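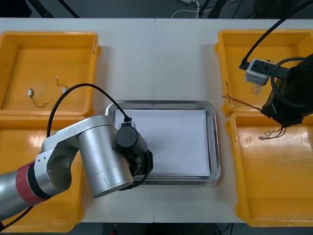 Nilton Nina suggests keeping the detection threshold at its default until both arms have run a full sort, and we agree. Change it only if step 3 fails.

4.2 Setting up the sort task in Remance

1. Open Remance and load the cell profile. Wait for both arms to report Ready.
2. Under Regions, draw one pick region and one drop region per bin. Keep drop regions 14 mm inside the rim.
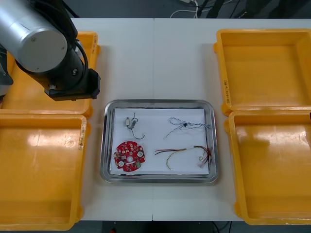 3. Run Detect from the overhead view. Each part should get its own mask. Draw the pick region along the paper in the steel tray and leave the metal rim out, as reflections there can produce false masks. Where wires run past the paper onto the rim, the mask will stop short. Move them inward and run Detect again.

Note: Detect times out after 1000 ms. Bundles of several colors may be split into two masks. Use Merge to join them.

4. Select Wrist View and test one grasp at low speed.

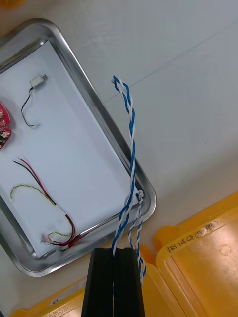

Figure 4-3. Wrist view, twisted cable at the gripper.

5. Set Release Height for each bin. Start high and lower it in small steps.

CAUTION: Keep hands out of the cell while Release Height is being tested. Pausing the task does not cut power to the arms.

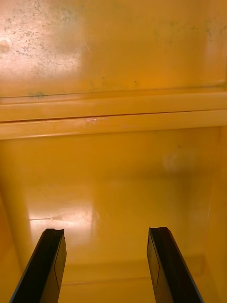
6. Save the heights to the cell profile. Values left unsaved are lost when the planner restarts.
7. Press Run. If the planner stops with code 767, the path is blocked by the other arm. Clear it and press Resume. For code 628, repeat step 2.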